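Kendgate community hall, polling place walk-through – my notes

I offered to run the council's access and safety checklist before the by-election, mostly so I'd stop grumbling about it. Ticks and crosses as I found them, with my two bob's worth added.

Front ramp: OK. Handrail's solid and the new grip strip is a big improvement.

Front doors, clear opening: needs 850 mm, I got 702 with one leaf bolted. Bolt both back, please!

Car park lighting: FAIL. Two lamps out on the Musari Street side. I reported these to council in March and got a very polite email.

Path from bus stop: OK, bar one lifted paver near the bin (sprayed orange so you can't miss it).

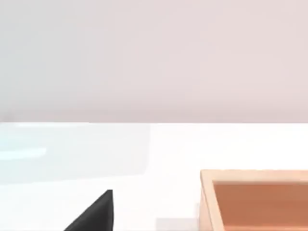

SECTION B – INSIDE THE HALL

Exit signs: OK, both lit.

Extinguisher tag: in date, but there was a stack of chairs parked in front of it. I shifted them.

Queue space: tight. Kendgate has 1740 on the roll, and last time the line went out past the toilets and blocked the side exit. I'd run it along the kitchen wall instead.

Extension leads: FAIL. One across the walkway with no cover. Tape won't do, it needs a proper ramp.

Accessible toilet: OK, though the door sticks a bit – give it a shove.

I'll recheck the fails at 4 pm the day before voting.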